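The red cloth came out of the bottom drawer again in May. I bought it for a Christmas that we then spent at my sister's, and it has been used for nearly everything except Christmas. It's a dark red, nearly maroon, and it hides tea.

I do gift wrapping and small hampers for people at home, mostly birthdays and leaving presents. I used to do it on the floor, which was fine until my knees objected. Now I clear the table by the white wall, put the cloth down and lay everything out on it before I start. The laying out takes longer than the wrapping. If I skip it I end up with the tall thing at the front and have to take it all apart.

This one was for a retirement. The woman leaving likes tulips, puzzles and anything bright, and I was given a budget and told to get on with it. I ordered the paper from Hedari as usual, and the ribbon from Piler, who have put their prices up again. Three reels should last me until autumn.
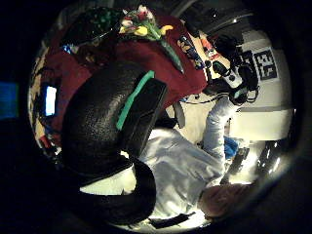
I nearly always begin with the boxes. They have straight sides and they tell you how big the whole thing is going to be. Soft things go in the gaps afterwards, and flowers go on last. With a box that is already covered in bright colours I don't wrap it at all. Plain tissue underneath and a band of ribbon is plenty, and the person can see what they've got.

Glitter is a different matter. I like how it looks in the evening with a lamp on, but it gets everywhere, and anything glittery now stays at the far side until the rest is finished. I learnt that after a christening present went out with green specks all over the white card. The mother was nice about it.

For the flowers I cut the stems at the last minute, wrap the ends in damp kitchen paper and then a small freezer bag, and tie it with string. Ribbon slips when it's damp. Tulips carry on growing after they're cut, so I leave them a bit of room at the top. A tight collar looks smart for an hour and then they bend over it.

Tape is the other thing people ask me about. I use a Zanex dispenser, the heavy sort, because I can pull with one hand and keep the fold down with the other. The light ones just follow you across the table.

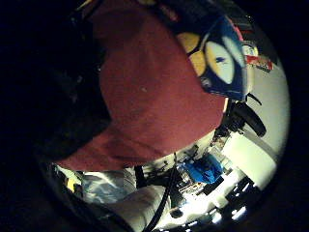
Antigoni Xenos left a comment on my last post saying she never puts printed boxes in a hamper without covering them, as they make it look like shopping. She lines them up by height and wraps every one in the same brown paper. I can see the point for a wedding. For a retirement I think a bit of colour is all right – and it saves paper.

She also asked where I get my string. It's the garden sort, from the market.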